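How to choose a paint colour for a small room without being talked into it

By Frans Visser
6/28/22

Every June the paint companies send out their new colour cards, and every June I get the same emails from readers asking whether a dark study is really "cocooning". I have painted three studies and one very regrettable hallway, so I have opinions. Most of the advice in circulation comes from people with paint to sell. Read it with that in mind, mine included.

What follows is the method I used on the spare room at our place in Astholm, which is now a study. It took two weekends and four sample pots.

Step 1. Ignore the name

Names are marketing. My shortlist had a grey called Langat and a green called Tutetport, and I caught myself favouring the green because it sounded like somewhere I'd like to go on holiday. Write the codes on masking tape, stick the tape over the label and refer to them by number until you've decided. Mine were 76 and 1631. They were a lot less charming after that.

Step 2. Look at the room at bad times

Magazine rooms are photographed mid-morning with the lamps on. You will be in yours at seven on a winter night. Before buying anything, go in at breakfast, at lunch and after dark, and note where the light falls and which corner goes muddy. A south-facing room here in Australia gets cool, flat light all day, and no "warm undertone" I've tried has done much about that.

Step 3. Paint boards, not walls

Little squares painted straight onto the wall are close to useless. The old colour surrounds them and throws your eye off. Get some stiff white card, 900 mm on the long side if you can find it, and give each piece two full coats right to the edges. Move the boards around for a few days. Stand one behind the desk, one beside the door and one down near the skirting, where the carpet will reflect onto it.

Stick-on samples are sold as the tidy alternative. I tried the Pudport ones. They're fine for ruling things out, but I wouldn't choose from one.

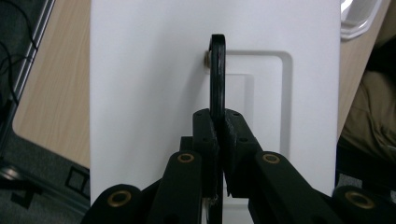
Step 4. Put the hardware next to it

Knobs, handles and hinges get left until last, and then people wonder why the finished room looks bitty. Hold what you already own against each board. Black and brass are both talked up as going with everything. I don't believe it. Brass turned greenish beside my grey, and black looked harsh against anything pale and creamy. If you have a mixture, pick the one you'd least like to replace and choose the paint to suit.

Step 5. Be suspicious of the feature wall

A single dark wall is usually a sign that someone lost their nerve. It can work behind shelves, where you mostly see books anyway. In a small room I would do all four walls or none, and paint the skirting in the same colour so your eye isn't stopping at a white stripe.

Step 6. Wait, then buy less than they tell you

Leave the winning board up for a week. If you're still looking at it sideways on day seven, it's the wrong one. Then measure the walls yourself, take out the window and the door, and do the sum from the coverage printed on the tin. The fellow at the counter quoted me double what I needed, and the leftovers from the hallway are still in the shed.

I went with 76, two coats, low sheen. It looks good at lunchtime and a bit gloomy at breakfast, much as the board said it would.

Back to top | Contact | © 2022 Frans Visser. All rights reserved.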